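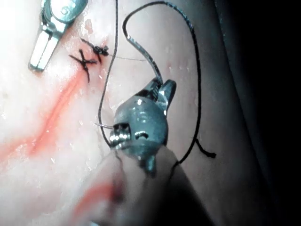
Pull the second throw flat before you even think about the third, Jeptoo Kioko tells me, and then she reaches over and shows me what she means with a length of kitchen string around a chair leg. I had asked her a simple question about knots. We are still on it half an hour later, and I'm enjoying myself enormously.

Kioko runs the suturing evenings at Nyaga, a skills room above a row of shops, where she teaches small groups to close a straight incision one stitch at a time. She has been at it for four years. Before that she practiced on anything that would hold a thread: orange peel, felt, a pair of old leather gloves that she still has in a drawer.

"People come in wanting to talk about the needle," she says. "I love the needle! But the thread is where your trouble comes from. It has a memory. You take it out of the packet and it wants to go back to the shape it was in, so you get these big loops swinging around while you're trying to do something tiny at the other end."

She likes a black braided thread for teaching. It shows up against pale skin, it shows up against a red incision line, and the braid gives it some grip, so a knot is less likely to slide loose while a beginner is hunting for the short end. Monofilament comes later in the course, and there is usually groaning when it does.

The knots themselves are laid along one side of the wound, never on top of it. Kioko is firm about this. She is also firm about tension, a subject on which she can talk for a very long time and, to my surprise, I could listen for just as long.

"You're bringing two edges together so they touch. That's all I want. They should be meeting, like this" — she puts her palms together loosely — "and what I see in the first week is this." She squeezes until her knuckles go pale. "That's somebody being careful, you see. They're so worried about it coming undone that they strangle it."

Her colleague Kimutai Mfaume takes the instrument half of the evening, and he came in while we were talking and pulled up a stool. He teaches people to tie with instruments only, no fingers on the thread at all. One side makes the loop, the other reaches through it and picks up the tail. It sounds easy. I tried it with the kitchen string and two pairs of tweezers and managed to tie the tweezers together.

"Everyone grabs too close to the end," Mfaume said, untangling me. "Or much too far away, and then you've got a great big arch of thread and you're chasing it all over the place. Leave the tail short. Let the long side do the traveling."

I asked him where a beginner should look while tying. At the jaws, he said, and at the place where the thread goes into them, and try to forget the rest of the loop. Kioko disagreed at once. She watches the wound edge and lets the loop look after itself. They have clearly had this argument before, and it went on happily over my head for some time, with a detour into whether you should ever grip a braided thread in the part that will stay in the knot. (She says no. He says no too, but with more exceptions.)

A full course is 18 evenings, which sounded like a lot to me for one family of knots. Kioko laughed. She spends the first 2 on square knots alone, and she'd spend longer if people would put up with it. The June group was her favorite so far, mostly for one student who asked to stay behind and undo a whole row of stitches she wasn't pleased with.

"I said they were fine. They were fine! She said the fourth one was leaning. And I went and looked, and it was leaning a bit, so I sat down and we did it again."

Before I left she cut me a piece of black thread to take home, along with a square of practice skin. Mfaume added a note with one instruction on it, underlined: left over right, then right over left. I've been at it every night since, and my knots are still leaning.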